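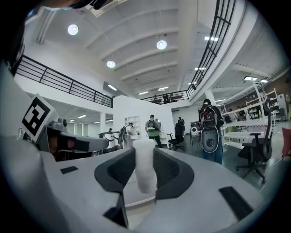

Course: Warehouse and Stock Accounting for Small Firms
Handout 5: Counting the stock and closing the differences

Last week we looked at how goods come into the books. Today we look at the moment when the books meet the shelf. Please read sections 1 to 4 before the exercise class on Tuesday. Section 5 is for the homework.

1. Why the book number and the shelf number differ

In almost every firm the two numbers are different. A small difference does not mean that somebody has stolen. The usual causes are these:

- A delivery was entered twice, once from the delivery note and once from the invoice.
- Goods were sent out in the evening and entered the next morning.
- The unit is wrong. The supplier sells in boxes, the firm counts in pieces.
- Returned goods stand on the shelf but were never put back in the books.
- Breakage was thrown away and no one wrote it down.

The third cause produces the biggest errors. If a difference can be divided by the number of pieces in one box, check the unit first. Students often forget this in the exam and write two pages about theft.

2. Full count and rolling count

In a full count everything is counted at one time, and nothing moves in or out until the count is closed. It gives a clear picture for one day. It also costs a lot of working hours, and people who are tired make mistakes in the last part of the work.

In a rolling count a small part of the stock is counted each week, so that every item has been counted at least once by the end of the year. The firm can stay open. The condition is that the books are kept up to date every day, otherwise you compare today's shelf with yesterday's book.

Many firms use a mix. Expensive items are counted every month, cheap items such as screws and labels once a year. In our course we call these group A and group C, and group B is what remains between them.

3. Worked case: Trorkell

Trorkell is a wholesaler of kitchen goods with one warehouse on Pawłowska street. It buys glass jars from Itar and lids from Pumimell. The jars come in boxes of 40.

The books show 2,991 jars at the end of June. Two people count the shelf separately and both find 2,691. The difference is 300 jars.

First step, the unit. 300 divided by 40 is 7.5. A half box is not likely to come from an error in boxes, so we leave this cause for now.

Second step, the papers near the date of the count. We look at all deliveries and all orders from the last three working days. Here we find an order of 300 jars which left the warehouse in the afternoon, before the count. The delivery note is signed. The entry in the books was made on the first working day of July.

Third step, the correction. The jars were gone at the end of June, so the outgoing entry belongs to June. We move it to the correct month. After this the book shows 2,691 and agrees with the shelf. There is no loss to write off.

Please notice that we did not change the book number only to make it equal. If you write off 300 jars in June and leave the July entry as it is, the same jars leave the books two times, and in July you will have a difference in the other direction.

4. When no cause is found

Sometimes all the papers are correct and the difference stays. Then it must be written off at cost, not at the selling price. The write-off sheet needs four things: the item number, the book quantity, the counted quantity, and the signature of a person who did not take part in the count.

Firms usually set a limit in money. Under the limit the warehouse manager may sign alone. Over the limit the owner must also sign. At Trorkell the limit is 2,000 for one item. The limit is for the value of the difference and has no relation to the value of the whole stock of this item. This was the most common mistake in last year's test.

5. Homework

a) Trorkell has a book quantity of lids that is higher than the shelf by exactly five boxes. Write down which papers you would ask for, and in which order.

b) Explain in your own words why the person who signs the write-off should not be one of the people who counted. Half a page is enough.

c) Make a list of ten items you would find in a small bakery and put each into group A, B or C. Give a short reason for the A items only.

Bring your answers on paper. Next time: methods of valuing the stock when the purchase price changes during the year.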